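Packing and Bundling - handout 2
Goods Handling, short course, Prurnthorpe site
Notes typed up by Irfan Mandagi from Delali Mahama's talk, 3rd September

Missed the first few minutes, get those from somebody else.

What a bundle is for. Soft stuff, odd sizes, no box to fit. Clothes, bedding, offcuts, empty sacks. Cheap, takes any shape, squashes into gaps on the truck. Bad for anything with corners. Bad for anything you need to find again in a hurry.

Choosing the wrap. Woven sack is strong along the weave, weak once it's nicked. Old cloth is fine if it doesn't tear when you pull hard with both hands - try it before you fill it, not after. Printed sacks are OK, the print makes no difference to strength. Keep the label side out if the label is about your load, otherwise cross it out. People do read them.

Two different cloths on one bundle: allowed. The weak spot is where they meet. Roll both edges together, thick roll, keep it tight the whole way along. A flat overlap slides. Rope over the join if you have it, or twist spare cloth into a rope. 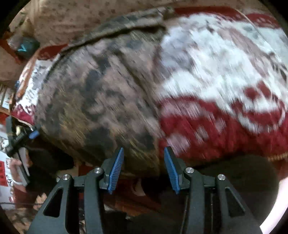

Tightness. Press the side with your palm. Should push back. If your hand sinks in, open it and start agian. Round is good, round means the load is pulling evenly on the cloth. Lumps on one side mean it will roll on you.

Filling order (will be on the November test):
Heavy folded things first, flat
Then rolled things standing up, close together
Small loose things in the middle, never at the edge
One big soft peice on top before you close

Hems and fringes. Don't tie by them. Don't lift by them either. Tuck in if there's enough to tuck, or leave hanging well clear of the wheels.

Lifting. 15 kg limit for one person on this course, over that get help. Hold from underneath. Not the knot!! Delali said this more than once.

Stacking - 2 high, no more. Biggest at the bottom. Join facing up so you can check it.

Ondico store takes 300 bundles when full, so write your tag properly or it's gone. Tag = contents, weight, your initials. Pencil smudges, use the marker.

For next time: read the Mbeki sheet on knots, front and back. Bring one old sheet or sack from home, clean please.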